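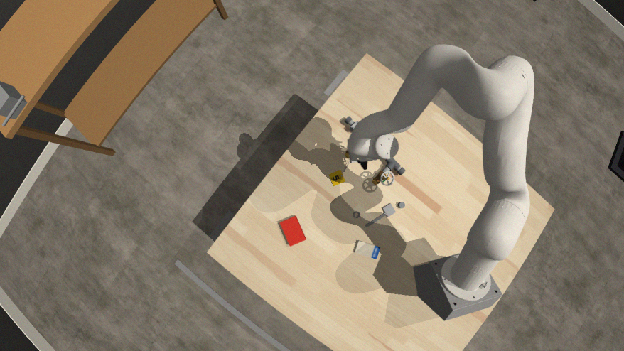
## Siturus veröffentlicht Vergleich zweier Greiferregelungen für Armaturen und Kleinteile

**Flultham, im Oktober** — Siturus hat die Ergebnisse einer Simulationsreihe vorgelegt, in der zwei Regelungen für einen Zweifingergreifer unter gleichen Bedingungen verglichen wurden. Gegenstand war das Anfahren und Greifen kleiner Metallteile auf einer Werkbank, darunter Ventile, Handräder und zylindrische Teile. Die Reihe umfasst 3.030 Läufe auf der Grundlage von 128 Startanordnungen.

Verglichen wurden eine reine Positionsregelung mit fester Schließweite und die Regelung Skelis, die den Fingerweg anhand der geschätzten Kontaktkraft begrenzt. Arm, Greifergeometrie, Reibwerte und Bahnplanung blieben in beiden Fällen unverändert. Die Anordnungen wurden aus einem festen Satz gezogen und beiden Regelungen in derselben Reihenfolge vorgelegt.

2.085 Läufe endeten mit einem gültigen Griff. Als gültig zählt ein Griff, wenn das Teil angehoben und drei Sekunden ohne Relativbewegung zwischen Finger und Oberfläche gehalten wird. In 688 Läufen verlor der Greifer das Teil nach dem ersten Kontakt. Die übrigen Läufe erreichten das Zeitlimit oder wurden von der Kollisionsüberwachung beendet. 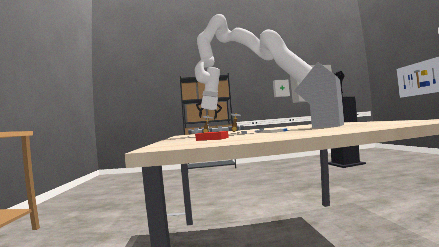 *Siturus Presseinformation — Ausgabe 3, Seite 2*

### Anfahrt von oben bei eng stehenden Teilen

Der Arm fährt die stehenden Teile nahezu senkrecht von oben an, mit geöffneten Fingern. Für die Auswertung war vor allem der Abstand zu den Nachbarteilen maßgeblich. Die Finger des Greifers wölben sich nach außen, bevor sie sich nach unten richten, und benötigen deshalb seitlich mehr Freiraum, als die Schließweite vermuten lässt. Bei der Positionsregelung führte dies wiederholt zu Kontakten mit danebenliegenden Zylindern. Skelis erkannte diese Kontakte früher, brach die Anfahrt aber auch in Fällen ab, in denen ein Griff noch möglich gewesen wäre.

„Die Kraftbegrenzung verschiebt die Fehler, sie beseitigt sie nicht“, sagt Dalia Laur, Leiterin Greiftechnik bei Siturus. „Wir sehen weniger verlorene Teile und dafür mehr Abbrüche in der Anfahrt. Für eine Linie mit knapper Taktzeit kann das die schlechtere Wahl sein.“
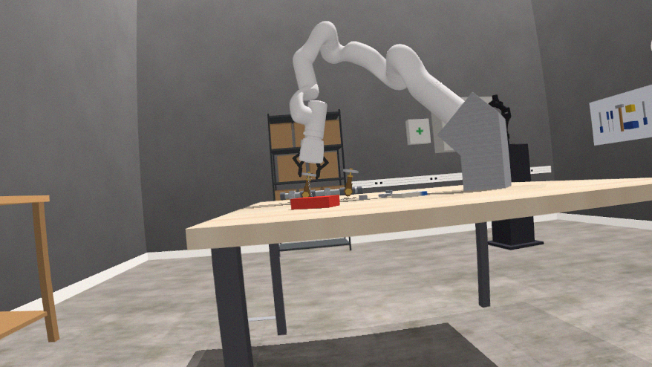 Bild: Siturus / Simulation

### Handrad und Quergriff getrennt ausgewertet

Ventile mit rundem Handrad und Ventile mit Quergriff wurden getrennt ausgewertet. Beim Handrad ist die Drehlage des Greifers um die Hochachse weitgehend unkritisch. Beim Quergriff muss sie zur Lage des Griffs passen; bereits geringe Abweichungen verringern die Auflagefläche an den Fingern. Die Positionsregelung verlor in dieser Gruppe die meisten Teile — überwiegend beim Anheben.

King-fai Tseng, zuständig für die Simulationsumgebung, weist auf die Grenzen der Daten hin: „Das Kontaktmodell rechnet mit starren Körpern und konstanter Reibung. Verschmutzte oder geölte Oberflächen sind nicht enthalten. Die Rangfolge der Regelungen halten wir für belastbar, die absoluten Quoten nicht.“

Ein Abgleich am realen Arm ist gemeinsam mit dem Integrator Cartwright vorgesehen. Er beschränkt sich zunächst auf die Ventile und verwendet eine Teilmenge der Startanordnungen. Eine zweite Greiferbauart mit parallel geführten Fingern soll danach in derselben Umgebung untersucht werden.

Versuchsprotokoll, Parameterdateien und Startanordnungen sind auf Anfrage bei der Pressestelle von Siturus in Flultham erhältlich. Die Veröffentlichung der Bilder ist bei Quellenangabe honorarfrei.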